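Ticket: left and right gripper recordings drift apart during two-handed demos
Opened by Annelies Gisler
Status: open, waiting on reporter
3 comments · 2 followers · Share

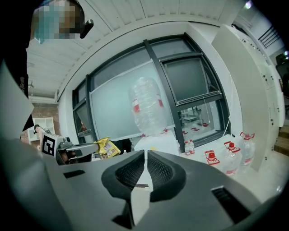

So the short version is that my two hands don't agree on what time it is. I've been recording two-handed demos with the hand-held grippers, and when I play a take back with both sides lined up, the left one lags. At the start of a take it's fine, you'd never spot it. By the end the left fingers are closing on something the right hand has already let go of, and the policy we train from it does exactly what you'd expect (reaches, waits, reaches again, drops the thing).

Setup, before you ask: two hand-held grippers, a camera on each, marker on the housing, both running the Skolano recorder and both feeding the same Drutus box. The task is picking up snack bags and bottles and moving them across a white tabletop. I updated the recorder in October and I *think* that's when it began, but we weren't doing many two-handed takes before then, so please don't hold me to it.

What I've tried so far:

- Restarted both grippers and the Drutus box. Same.
- Swapped the USB cables left to right. The lag stayed on the left.
- Swapped which gripper I hold in which hand. Now the lag follows the gripper! So it's that unit, or something saved on it.
- Recorded really short takes. Looks fine, but I suspect it just hasn't had time to get bad.
- Redid the marker calibration twice. No change, and I didn't really expect one, but it was on your checklist.

Log from the last long take says 2,389 frames on the right and 1,255 on the left. I stared at that for a while. I'd been assuming a clock problem, but the left side simply has far fewer frames, and playback seems to be spreading them out however it likes. Nothing in the log says "dropped" anywhere, which would have been nice to know before I spent an afternoon blaming cables.

Where do I look next? I have 500 takes to get through for this task and I'd hate to redo them all.

Comment 1, Paavo Koivisto, December 22, 2018

Hi Annelies, thanks for the cable swap, that saves me a question. The frame counts are the interesting part. Could you open the settings on the bad unit and look at the exposure mode? If it's on auto, the camera is allowed to slow down when it wants more light, and the recorder doesn't count that as a drop. Lock it on both units, set the rate to 30, and record one long take. Please don't delete the old ones yet, the raw timestamps may still be good.

Comment 2, Annelies Gisler

You're right, it was on auto! The other one was locked. I have no memory of setting either of them, so I'm going to blame the update until somebody proves otherwise. Locked both, set both to 30, did one long take with the bottles, and the counts came out the same on both sides. Playback looks good too, the handoff from left to right lands where my hands were.

Two things still bug me though. One, the first second of the left recording is blank in the Skumico viewer, just gray, and then it catches up. Two, the Koller export still stretches the old takes even though you say the timestamps are fine. Is there a switch for that, or do I have to run them through something first?

Comment 3, Paavo Koivisto

Good news on the long take. The gray second is a viewer thing, your file should be fine, but send me one and I'll check it. For the old takes, turn off "match length" in the export and choose "use timestamps" before you run it. Try it on a single take first and compare the moment the fingers close on each side. If they line up, run the rest. I'm leaving this open until I hear how the export went.

Was this thread helpful? 7 yes · 0 no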